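Does folding everything small really save any space?

My sister-in-law Consuelo has been after me since April to try the method she learned from one of those online folding courses. You know the kind. You fold each thing into a little packet that stands up on its own, you file the packets in the drawer like index cards, and supposedly you end up with half a dresser to spare. She swears she got a whole drawer back. I have seen her dresser. I have also seen the two bins under her bed, which she doesn't bring up.

But I had a free afternoon and a pile of winter stuff that needed to go away, so I gave it a try.

The first problem is that all of these methods are taught on T-shirts. Of course they are. A T-shirt is a rectangle with two flaps, and a bored nine-year-old can fold one. My pile had cardigans, a robe, two hooded things and a pair of lined pants that won't lie flat for anyone. The course has a video for "bulky items" and it runs 7 minutes, of which I'd say two are folding and the rest is a woman telling me how she feels about her linen closet.

The second problem is the surface. You're told to work on "a firm, flat surface at waist height." I don't have one of those that isn't covered in mail. I have a bed, like most people, so I did it on the bed with the cover pulled off, and every time I leaned on the mattress the fold I'd just made slid toward me.

I kept at it anyway. Sleeves in first, then the sides, then up from the bottom. The sleeves are where it goes wrong. On thin fabric they vanish into the fold, fine, but on anything with some weight they roll up into a sausage and sit there under the top layer, and the packet comes out fat at one end and leans over in the drawer.
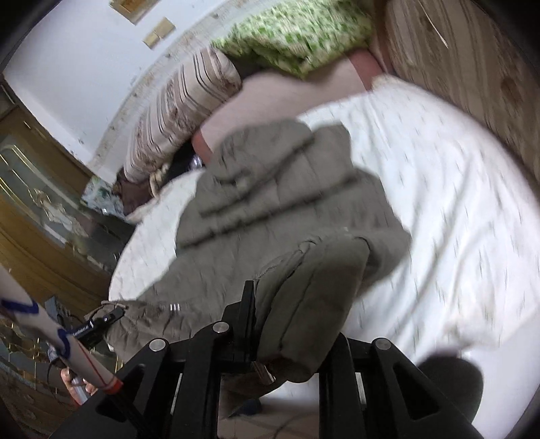
The grey-brown one on the bed, creases and all.

I've watched people online smooth a thing like that with one pass of the hand. I don't believe it. I think they iron first and don't say so.

Here's where I ended up. The thin stuff did go in tighter, I'll give the method that. Shirts, leggings, pajama bottoms, all standing up in a row, and I can see what I have without digging. If your dresser is mostly shirts, go ahead. The heavy things took up exactly the same room they always did, because a thick sweater is thick no matter what shape you put it in. I measured the drawer before and after with a ruler and the sweater half didn't gain me anything I could fit a sock into.

And it took 20 minutes for one drawer. My old way (in half, in half again, on the stack) takes maybe three, and I can do it while I'm on the phone.

Consuelo says I need to do it every day for a month before it "clicks." Everything I've ever been talked into was supposed to click after a month — the bread starter, the standing desk, the budgeting app. She also thinks I should buy dividers. I priced them and closed the tab.

So the shirts are staying filed for now. The sweaters went on the closet shelf in a stack, folded in half and then in half again. The robe is on its hook. I still haven't done the lined pants.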